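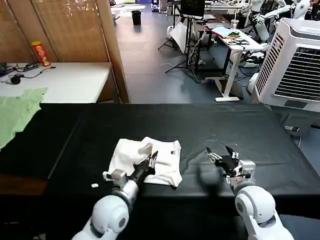
Folding Room, Georgiou Building: Gallery

White T-shirt on the black cloth, partly folded, with the small dark label showing on its right side. Light green cloth over the far left edge of the table.

The folding room is where the Lirex garment stock is handled between washing and storage. The stock is 490 pieces, mostly T-shirts, with hand towels and a small number of long-sleeved tops. This page covers the work surface and the way shirts are folded on it. Notes by Vesela Halilović, updated 9 January 2020.

Table covering

The tables in this room were used bare until September. White cotton on a white top was hard to square up, as the hem and sleeve edges disappeared under the ceiling lights. A black cloth fixes that. It also holds the shirt better than a smooth top, so the lower layer stays put while the upper one is pulled across.

The drawback is lint. Every thread and paper scrap shows on black, and small pieces end up inside the fold if the cloth is left alone. It gets a pass with a sticky roller after every 8 shirts and is washed separately from the stock.

Cloth: Dremavico plain weave, black, hemmed on all sides
Fit: overhang on each side, no clips
Care: cold wash, no softener, line dry

Starting condition

Shirts come to the table bunched, the way they come out of the basket. They are not shaken out first. The first step is to find the shoulders – the collar seam is the quickest guide – and open the shirt flat with the front facing down. Sleeves go in next, then the sides, then the hem up to the collar.

A printed label is useful during flattening. If it is facing up when the shirt should be face down, turn the whole shirt over before touching the sleeves. Turning it later twists the side seams.

Folded size

All T-shirts are folded to the same width regardless of size, so that a stack stands straight on the shelf. Large sizes take one extra turn at the sides. Stacks are kept to 5 shirts. Taller ones lean, and the bottom shirt picks up a hard crease along the center.

Towels and loose cloths

Colored cloths are kept off the middle of the table while white shirts are being folded. They can hang over an edge or sit on a neighboring table. Damp ones go back to the rack.

Lighting

Ceiling lamps are 3000 K. Cooler lamps were tried and gave more glare on white cotton. Shadows on the black cloth are not a problem for folding, but they do hide dark lint, so check the surface from a low angle before the next shirt.

Detergent

Okel unscented powder, half dose for the whites. A full dose left the cotton stiff and the side folds would not lie flat.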